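ok so the EP is done. Mostly. Five tracks, mixed, sitting in a folder called FINAL final use this one. Been meaning to write something up for weeks and kept not doing it, so this is me doing it in one sitting before dinner, sorry for the mess.

It's called Firholm. Named after the place I stayed when I wrote most of it, a rented room over a shuttered bakery, terrible heating, great stairwell. If you hear a long tail on anything with vocals, that's the stairwell. I tried three different reverb plugins to match it later and gave up and just went back with a speaker and a recorder. Played the dry takes up the stairs at seven in the morning. The downstairs neighbor was very nice about it. Once.

Track one is "Vurport" and it's the one people have heard, if you came to the December show. It was faster then. Way too fast, I was nervous. Now it sits where it should and the bass has room to move. Bethel Demissie plays on it and she basically rewrote the second half without telling me, sent back a take with a whole new line under the chorus and a message that said "sorry or you're welcome." You're welcome was right. I took out a synth pad to make space for her and haven't missed it for a second.

Track two, "Didenko." People keep asking if it's about someone. It's a name off a mailbox. I liked the sound of it, three even beats, and I'd been stuck on a rhythm for days and there it was. The lyrics aren't about the mailbox either. They're kind of about my dad teaching me to drive but I scrubbed most of that out. One line left in about the clutch.

The middle one is an instrumental and I nearly cut it. Eight minutes in the first version, which, no. It's under four now. I did the edit on headphones on a bus and when I got home I expected to hate it and it was fine, I only had to fix one join where the cymbal got chopped. Leave it alone after that, I told myself, and then I opened it again like six more times. 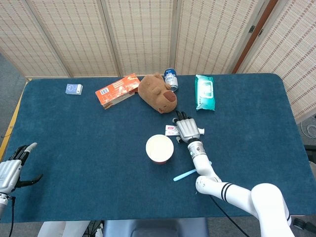 Anyway the vocals. I re-did nearly all of them. Same mic, same closet, but I'd been singing everything too close and pushing, and on the rough mixes it sounded like somebody yelling politely. So I backed off, two hands away from the mic, sang like I was trying not to wake anyone up. Took the gain up after. There's more noise on it now, you can hear the coats practically. I'm leaving it. I spent one whole evening trying noise reduction and all it did was make me sound like I was underwater.

Oleksandra Shevchuk mixed tracks four and five and I mixed the rest, and yes you can tell. Hers have a low end. I sat in for one of her sessions and mostly learned that I boost everything and she cuts everything. She pulled a huge chunk out at 210 on the guitar and I was ready to argue, then she bypassed it and I shut up. Went home and did the same thing on "Vurport." Wrong frequency for that song but the right idea.

Track four is "Genda," the slow one, piano and the voice memo of rain. Real rain, phone on a windowsill. It clips a little at the start and we kept it. Track five doesn't have a proper title, it's just called "Five" becuase I ran out of names and then got attached to it. It's my favorite this week. Ask me again next week.

Boring stuff: mastering is booked, it cost 494 all in, which is more than I paid for my guitar. Could have done it myself. Have done it myself, on the last one, and I can't listen to the last one in a car. So. Artwork is still up in the air. I have a photo of the stairwell that's too dark and a drawing that's too nice, and I'll probably go with the dark one.

No tapes this time, I still have half a box of the old ones under the bed (want one? email me, just pay the postage). Download and streaming, same places as before. There'll be a lyric sheet with the download, I typed it up last night and there's a mistake in the second verse of "Genda" that I noticed after exporting, it should say "harbor" not "harder." Might fix it. It kind of works the other way too.

Shows: one for sure, a small one, Bethel on bass and me on everything I can reach. Still working out how to do the instrumental live without just pressing play. Bethel thinks we should drop it. I have a loop pedal and a bad attitude so we'll see. If your in the area and have a drum kit we could borrow for a night, please write, ours has a kick pedal that squeaks on every other hit and it got into the quiet part of "Didenko" at rehearsal.

Ok pasta's boiling over. Preview of "Vurport" goes up tonight if the upload doesn't die again.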